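Print this page | E-mail this page

Taming the medicine cupboard: a home for all those leaflets
Flestside Household Tips
22 Feb 2020

If you open your medicine cupboard and a drift of folded paper slides out onto the counter, this one is for you! I sorted ours last week and I'm still opening the door just to look at it. The whole job took me one rainy afternoon, most of it spent unfolding leaflets and trying to work out which box they had come out of.

Start by emptying the lot onto a clear table. Everything, including the tube of something at the back and the plasters that have lost their box. Wipe the shelves with a damp cloth and a little dish soap, then leave the doors open while you sort. Lurka shelf liner is what I use (the ribbed kind, cut with kitchen scissors) and it lifts straight out when cough syrup drips on it - and cough syrup always drips.

Now go through the packets and check the dates. Anything expired goes in a bag for the pharmacy to dispose of. Please don't flush it or tip it down the sink. Blister strips stay in their own boxes, even when there are only a couple left and the box takes up too much room. I know it's tempting to bundle them with a rubber band, but the box has the name, the strength and the date on it, and you want all of those at 3 in the morning.

Then the leaflets. Ideally each one goes back in with its own medicine. The trouble is that some never fold down the same way again, and some come separately from the box, and those are the ones that wander. I keep the wanderers standing up in an old recipe card box, brand name showing, in alphabetical order. Flat piles don't work, you end up pulling out the whole stack to reach the bottom one. Upright, you can flick through them like records!

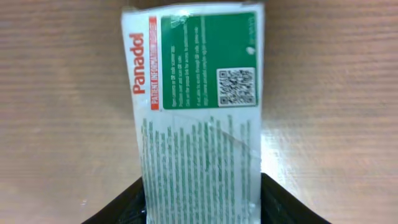
Panadol leaflet, still in its clear plastic, with the QR code on the green panel.

Leave the sealed ones sealed if you have the paper copy somewhere else or can read the leaflet on your phone. The plastic keeps them flat and clean. If a leaflet has a code on it, try it once while you're sorting, and if the page opens, bookmark it in a folder called Medicines. The print on the paper ones can be awfully small, so being able to zoom in is a treat. Keep the paper as well, though - phones run out of battery.

A few more things that have worked in our house:

Write the month you opened a bottle on the label in permanent marker. Eye drops especially.

Pick a cupboard that's high, cool and dry. The bathroom gets too steamy, and over the stove is worse. Ours is in the hall, with a child latch on it.

A shallow 15-inch tray for the things you reach for most. Mine is a Gekalholm one that used to hold seed packets.

Tape the poison control number and your doctor's number inside the door.

Do it all again in May, when the allergy tablets come out. It goes much faster the second time, and you'll find at least one leaflet for something you finished ages ago. Into the recycling with it!

Print this page | E-mail this page

Related tips
Pumphrey jars: getting the labels off without the goo
Spice drawers that stay in order
What to keep in a car first aid kit
Cleaning inside a sticky cupboard door
Small boxes worth saving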